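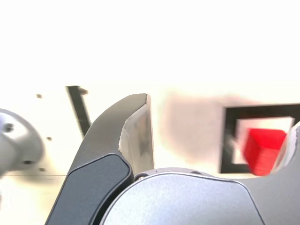
Cindside: A Place Value Game for Third Graders
Project report by Tharushi Abeysekara
Advisor: Þórarinn Juhl

Why I picked this

My little cousin can read the number 407 out loud without any trouble, but ask her what the 4 is worth and she will cheerfully tell you "four!" I wanted to make a game that would help with that, and because she likes anything with boats in it, Cindside became a game about loading a ferry (the first version had trains, and I still miss them a little).

How it plays

A number shows up on the dock, always between 100 and 200 in the first level, and the player loads crates worth a hundred, ten or one until the ferry matches. If there are too many ones, the ferry tips gently to one side and the player can trade ten of them for a ten crate. There is no timer. I had one at first, and Mr. Juhl talked me out of it very kindly over a long lunch. 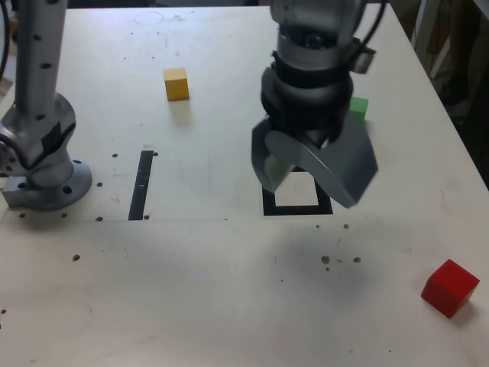 The trading part took me the longest by far, and I rewrote it more times than I would like to admit -- dragging crates one by one was slow, so now a tap on the stack does it all at once.

Trying it out

In January 12 students played it during their math block. Most of them got the idea of trading quickly, though zeros in the middle of a number caused plenty of groans, and a few kids tapped the ferry horn for most of the session. I have since made the horn quieter.

Still to do

The second level needs bigger numbers and a proper hint button, and I would love to add a read-aloud option for the instructions.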